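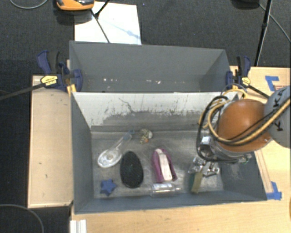
Grey bins, front and back

Day 4 of the August theology intensive at Villalba and my brain is full – in the best way!

Orvokki Koivisto took us through the Psalms of Ascent all morning, then had us sing one. Twenty voices, no organ, gorgeous.

Toivo Lehtinen's session on icons ran nearly 49 minutes over and I'd have happily stayed for more.

Vespers at six, then soup. Tomorrow is Ephrem the Syrian with Siiri Kemppainen – my favourite! Reading the hymns again tonight.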